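Buying a second-hand compressor (and what it did to my vocals)

March 25, 2021

So I finally did it. After months of looking at the same four listings every night before bed, I bought a used hardware compressor, and it has been bolted into the little rack next to my desk ever since. It's a Stirnel, the single channel one with the big grey knob, and I am slightly in love with it.

A bit of background for anyone new. I record mostly my own songs, plus the odd friend who sings better than I do, in a back bedroom that is far too small and has a radiator that ticks. Up to now everything has gone through a plain two-channel interface and been squashed later with plug-ins. That works fine! I've made whole EPs that way and I'd do it again. But I sing quietly and then very loudly, often in the same line, and I was forever redoing takes that clipped on the one good word.

The seller was Azra Petkov, who was clearing out a home studio before a move and had looked after everything beautifully. She'd kept the manual, the original power lead and a receipt for a service last June, when it had new valves and a clean-up of the pots. I'd budgeted a bit more than she wanted, so I also came away with a Tomić patch cable set and 14 XLR leads in a carrier bag, which I did not need and am very glad to have.

We plugged it in at her place before any money changed hands, and I'd say to anyone buying old outboard that you should ask to do the same. Turn every knob all the way round with something playing and listen for crackle. Flick the bypass on and off. Watch the meter drop back to zero when the music stops. Mine was a little sticky on the release control, but it has freed up with use.

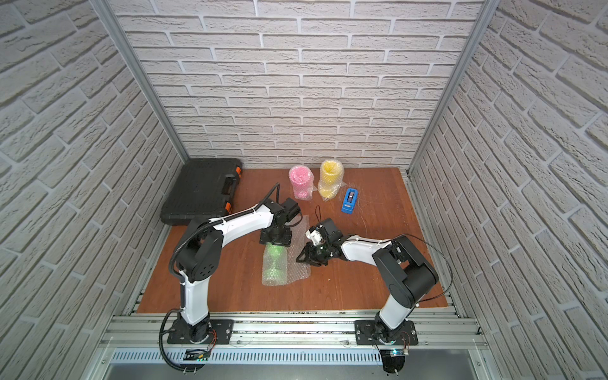 First week with it

The very first thing I tried was my own voice, at a 4 to 1 ratio, with the attack fairly slow and the needle just nodding. I'd read so many arguments about settings that I was expecting to fiddle all evening, and instead I got a take I liked before my tea went cold. The loud bits stay where they are and the mumbly bits come forward, and you can hear the ends of words!

Acoustic guitar was harder. It pumped horribly until I rolled off everything below 100 Hz on the mic preamp (my Gindaria has a switch for it, which I'd never touched), and then it calmed down. Bass I haven't cracked yet. It gets thick and woolly, and I think I'm hitting it too hard.

Noise is the one thing I'd grumble about. There's a faint hum if it sits right above the power supply, so I've left a gap in the rack and that has nearly sorted it. At 60 on the output dial you can still hear it in headphones between songs, though it vanishes once anything is playing.

I've put two rough mixes up on my Stelesance page, one with the compressor on the way in and one done the old way with the plug-in. Same song, same mic, same slightly flat chorus. Have a listen and tell me which you like better, and if anyone has a decent starting point for bass, please leave it in the comments.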